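Koji notebook, batch 7 (barley, second go with the new spores)
February, started 6.40 am

It smells like chestnuts in here! Opened the Usix cabinet before I had my coat off and the whole room filled up with it, sweet and a bit mushroomy, with none of that damp-cellar note we had all through batch 6. I am very pleased with this one already and I haven't even turned it yet.

Quick catch-up for anyone who missed the first day. Pearl barley from Sharifi, 2936 g dry. Washed five times until the water ran nearly clear, soaked overnight, drained for two hours in the big colander. Weight after draining was over 4000 g, so it took up a decent amount but less than the brown rice did. Steamed 50 minutes. Grains split cleanly when pressed and felt rubbery all the way through, no chalk in the middle (batch 6 was chalky, see Ravindra's note in the margin of that page, which was fair).

Spores are the Lalton light strain, dusted through a tea strainer in two passes with a toss in between. 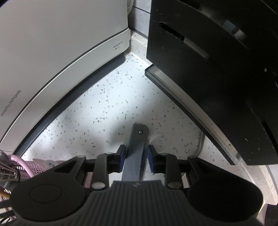
Speckled worktop, between the two appliances.

Temperatures so far, Imum probe pushed into the deepest part of the tray:

hour 0: 33 C
hour 12: 31 C, no change to look at
hour 18: 32.5 C, first white specks, faint smell
hour 22: 36 C and climbing by itself, heater off
hour 23: first turn, back down to 32 C
hour 29: 38 C, second turn, ridged into furrows

That jump between 18 and 22 is my favourite bit of the whole process. You go from nursing a tray of cold porridge along to trying to stop it cooking itself, in the space of an afternoon. I had the lid cracked and a damp cloth over the top and it still wanted to go past 38.

I made the furrows deeper than last time, three long ones running the length of the tray. Much better than heaping it. The valleys were only a degree cooler than the ridges when I checked, and the mould has knitted evenly right down to the cloth.
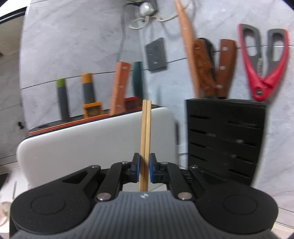

Sinan Dönmez reckons the furrows matter less than the cloth, and that I should try two layers of muslin wrung out hard before blaming or praising the shape of the heap. He has a point: I changed both at once, again. Batch 8 will keep these furrows and go back to the single cloth.

Tasted a few grains at hour 36. Properly sweet, a little like melon, and the centre has gone soft. Yogesh had a handful and then another handful, so I have moved the tray to the top shelf.

Plan is to pull it at hour 44, before any hint of green. Crumble, spread thin, cool it down by the window, then straight into the miso. Anything left over goes in the fridge for amazake, which I have been wanting to try with barley for ages. 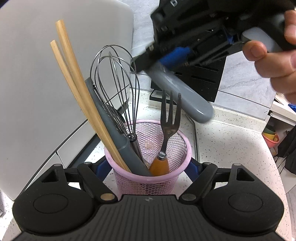

Yellow pea miso, pilot jar

Peas: 786 g dry, soaked overnight, simmered until they squash between thumb and little finger. Mash by hand, lumps are fine. Let it drop below 40 C before the koji goes anywhere near it.

Salt: 389 g in total, with a spoonful kept back for the bottom of the jar and the top surface. Save a mug of cooking water too. The mix should hold together as a ball and crack slightly when pressed; batch 5 was far too wet and pooled for weeks.

Pack it hard, in balls, thrown in. (Great fun, wear an apron.) Knock the air out, smooth the top, salt, weight on.
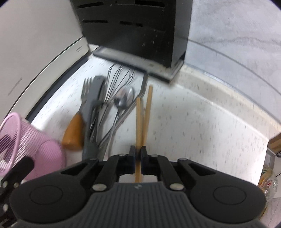 Reinaldo Lacerda wrote underneath: Don't skimp on the weight this time. Half the weight of the miso at least, and check the corners after a week. Mine rose on one side last summer and the top inch tasted of old cheese.

Noted, and I've put the two heavy stones by the jar. Does anybody have a third flat one?

Still to do:

- second probe for the lower shelf, the one in there reads low
- ask Bhupendra whether his black gram version ever lost the bitter edge, and how long he left it
- label the jar BEFORE it goes in the cupboard
- save 200 g of this koji for the shio koji crock

Next reading at hour 40. Whoever is in first, please turn the heater off if it's above 37 and write the figure down here.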